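Tultus Folding Table with Three-Sided Enclosure

The Tultus is a white rectangular work surface for the sorting, inspection and folding of garments. It is supplied by Hellus to laundries, uniform stores and textile care classrooms, and is delivered with three plain panels that close off the back and both sides. The front remains open to the working position.

The surface is smooth and carries no printed guides. Users who require fold lines may order the Ledov marking set separately. The panels stand on the floor and are joined at the corners, and may be removed for cleaning.
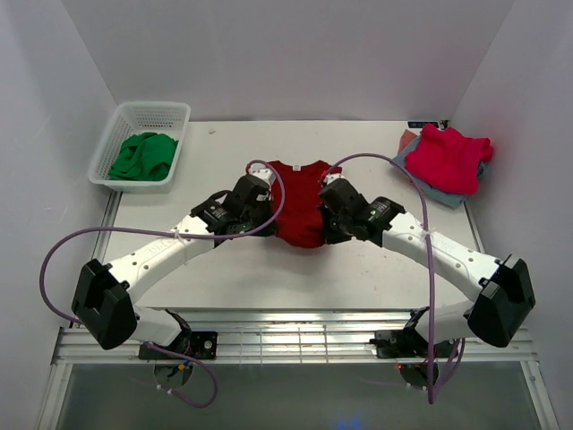

Baloch, October

The white top is intended for work with colored garments. A dark red shirt, placed with its neckline toward the back panel, stands out clearly against it, and the small white label at the neck can be found without turning the garment over. Bunched fabric at the lower edge is likewise easy to see before the first fold is made.

For shirts and other knitted tops, Hellus recommends the following order of work. Lay the garment with the neckline away from the front of the table. Spread the shoulders to the left and right, then draw the lower edge forward until the body lies flat. Fold in the sides, bring the hem up toward the neckline, and move the finished piece to the stacking shelf. Garments with buttons should be fastened beforehand.

Supplied with each table

Work surface, white
Back panel and 2 side panels
Corner fittings and hex key
Assembly sheet

Assembly requires 2 persons. The side panels are set in place after the back panel, and the corner fittings are tightened last. Pale panels may show scuffs in regular use; these do not affect the function of the enclosure. Replacement panels are available singly.

Care

Wipe the surface with a damp cloth and mild soap. Do not use bleach or abrasive pads. Hot irons must not be placed directly on the top.

Ordering

Catalog number 187. The table is covered by a warranty of 3 years from delivery. Requests for quotations should state the delivery address and the number of tables required, and should be sent to the Hellus sales office in Baloch.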